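Ticket: Sleeve step failing on padded outerwear, and some questions from the folding team
Opened by: Nasrin Yazdani, garment care, Skastlow guest laundry
Assigned to: Farzad Tabrizi, Fakine support
Status: Open, waiting on customer
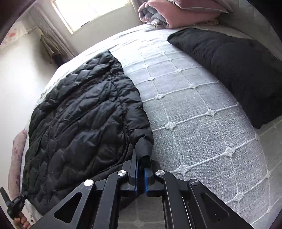

Original report

Hello Farzad, and thank you again for being so patient on the phone. I promised I would write everything down properly, so here goes, and I apologize in advance because I do tend to go on.

We have had the Rusimgate folding station since the spring and for shirts, towels and pillowcases it has been a real help. Our trouble is with puffer jackets. November came, everybody got their winter things out, and now they make up a good part of what comes across the counter. The station takes hold of the cuff, starts to bring the sleeve across the body, and then stops with error 11 and the amber light. Sometimes it lets go of the cuff first and sometimes it keeps hold, and when it keeps hold one of us has to press release and start over by hand.

What I have tried so far:

Restarted the station, both from the screen and at the wall. No change.
Cleaned the finger pads with the cloth and the spray you sent. It ran well for one morning and then went back to stopping.
Switched the garment type from "coat" to "thick knit." It did get the sleeve across, but the fold was so loose that I wouldn't have handed it to a guest.
Laid the jacket out myself, smoothed flat, before starting. This helps more than anything else, but it takes me nearly as long as folding the jacket.

Plain wool coats are fine, by the way. So are raincoats. It is only the padded ones.

Reply from Farzad Tabrizi, 9:40 a.m.

Hi Nasrin, please never apologize for detail, I would much rather have too much of it. Error 11 means the station expected the sleeve to be in one place and found it in another. With a padded sleeve the filling pushes back, so the fabric springs up a little after the gripper sets it down, and the software takes that for a slip.

Could you open the settings page, go to Grip, and read me the number next to Hold Time? I'd also like to know which pads are fitted. The model is stamped on the back of each one, so you will need to slide one off.

Nasrin Yazdani, 10:25 a.m.

Hold Time says 400. The pads have a 2 stamped on the back. I slid one off and got it back on without losing the little spring, which I am rather proud of.

Farzad Tabrizi, 11:05 a.m.

Well done, that spring has gotten away from me more than once. The 400 is in milliseconds and it is the setting we use for shirts. Please try the following and let me know how each part goes.

1. Raise Hold Time to 900 for the coat type only. Leave shirts and linens alone.
2. Turn on Press After Place. It makes the arm rest on the sleeve for a moment before it checks the position.
3. Start the jacket with the zipper closed and the cuff clear of the body, so the fingers can close on the cuff by itself. If they catch the padding as well, the sleeve twists on the way over.
4. Run four jackets without touching them and send me the log from the screen.

I'm sending a set of size 4 pads as well, which are softer, but please don't fit them until we have seen the log. If we change everything together I won't know what fixed it.

Nasrin Yazdani, 3:50 p.m.

Log attached. Three of the four went through. The last one stopped with the same error, on a long coat with a very slippery shell. I am much happier than I was this morning!

Now for the part I wasn't sure belonged in a ticket. Before the station came there were four of us folding, and we talked all day long. Now one person stands by the amber light, and whoever it is gets all the stops and none of the company. On a puffer jacket day that is a tiring job. Our numbers sheet from Golestani only counts finished pieces, so the time spent pressing release and laying out sleeves doesn't show anywhere, and it looks as if the person at the station has done very little. I know the sheet isn't your department. But is there a way for the station to count the stops and who cleared them?

We would also like to be able to tell it "this one is by hand" before it starts. At present we have to let it try and fail.

Farzad Tabrizi, 4:30 p.m.

It belongs here, and I'm glad you wrote it. The stops are already recorded, but the report is hidden under the Service menu. I have switched it on for your login, and you can print it by shift and put it next to the Golestani sheet. It doesn't record names yet. I have put in a request for that, with a note that the team should be asked first whether they want names on it.

For "by hand," hold the skip button for two seconds before you press start. The piece is logged as manual and still counts toward the shift total. I should have shown you that at installation and I'm sorry I didn't.

For the slippery coat, please fit the size 4 pads when they arrive and run that same coat again if you still have it.

Nasrin Yazdani, 4:45 p.m.

The coat goes back to its owner tonight but there will be others. We're going to try swapping the station every hour so it isn't one person all day. I'll write when the pads come.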